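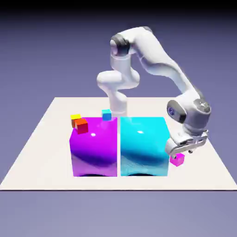 Widad Awad schrieb:
> wenn ich die Demos für die kleinen Würfel wieder mit der Tastatur fahren
> muss, bin ich raus. Handführen geht in der Simulation nun mal nicht, das
> ist klar, aber dann bitte mit der 6D-Maus oder dem Leader-Arm. Und: sind
> die 1.000 Demos pro Aufgabe wirklich nötig? Bei Kelness war nach weniger
> Schluss und die Policy hat trotzdem gegriffen. Außerdem möchte ich
> wissen, wer entscheidet, was eine "gute" Demo ist. Meine letzten wurden
> zum Teil rausgeworfen, ohne Kommentar.

Hallo Widad, hallo Liste,

nur schnell, muss gleich weiter. Der Reihe nach.

Tastatur: nein, ist gestrichen. Leader-Arm für alle, die einen am Platz haben, sonst 6D-Maus. Treiber liegt im Hattar-Repo unter tools, bitte den neuen nehmen, der alte vertauscht Rollen und Gieren sobald man die Kamera dreht. Hat mich einen halben Nachmittag gekostet.

Zur Szene: große Würfel bleiben liegen, bewegt werden nur die kleinen. Bitte nicht mit den Fingern an den großen entlangschrammen. Gerade bei dem pinken neben dem türkisen, da ist rechts vorne an der Ecke wenig Luft und die Hand kommt schräg rein. Lieber erst hoch, dann ausrichten, dann runter. Dauert länger, gibt aber saubere Trajektorien. Wer beim Anfahren dreimal nachkorrigiert: abbrechen, Reset, neu. Das Zittern lernt der uns sonst mit.

Anzahl. Im Moment haben wir 1.142 Aufnahmen im Ordner, davon sind 98 aussortiert. Bleiben mehr als 1.000, reicht also für die erste Aufgabe. Für die zweite (gelb und orangerot umsetzen) fangen wir praktisch bei null an. Ob es da wieder so viele sein müssen, weiss ich nicht. Kelness war ein anderer Fall, da stand immer alles am selben Fleck. Bei uns wird die Startlage gewürfelt, und ein kleiner Würfel oben auf einem großen ist was anderes als einer auf dem Tisch. Griffhöhe anders, Anfahrt anders. Vorschlag: wir trainieren zwischendurch mal und schauen nach, statt stur zu sammeln.

Aussortieren: da hast du recht, das war schlecht. Gemacht habe ich das, nach drei Sachen:

- Greifer geht zu, bevor er richtig drüber steht (dann wird der Würfel weggeschoben)
- mehr als eine lange Pause mittendrin, also Telefon oder Kaffee
- Episode ohne Loslassen am Ende

Ab jetzt schreibe ich den Grund in die Metadaten, Feld heisst reject_note. Deine alten trage ich nach, aber nicht mehr im März. Wenn du bei einer anderer Meinung bist, Nummer an mich, dann sehen wir sie uns zusammen an.

Noch was zum Thema Pausen, weil Trisness das auch gefragt hatte: Stillstand am Anfang ist egal, wird abgeschnitten. Stillstand über dem Würfel nicht, der bleibt drin, und dann bleibt der Arm später auch da hängen und wartet. Hatten wir schon mal.

Echter Arm: kommt bei Mullow in die Halle, Termin offen. Dort wird dann von Hand geführt, Schwerkraftkompensation an, einer führt, einer am Not-Halt. Die Simdaten werden mit den handgeführten erst mal nicht gemischt. Die Geschwindigkeiten passen überhaupt nicht zusammen, von Hand ist man viel flotter als mit der Maus. Ob man das umskalieren kann, müsste mal jemand ausprobieren. Freiwillige?

Offen ist noch:
Greiferöffnung als Signal stufenlos oder nur auf/zu? Ich bin für auf/zu, der Leader-Arm rauscht an der Stelle sowieso. Wer dagegen ist, bitte bis morgen 16 Uhr melden, danach stelle ich den Recorder um und alte Aufnahmen werden konvertiert.

Und bitte vor der Session git pull. Zwei haben letztens noch mit dem alten Reset aufgenomen, da stimmt die Startpose nicht.

Gruß
Hussam Obeidat

Liste: Teleop-Demos
Vorherige Nachricht | Nächste Nachricht | Thread | Nach Datum | Nach Autor | Archiv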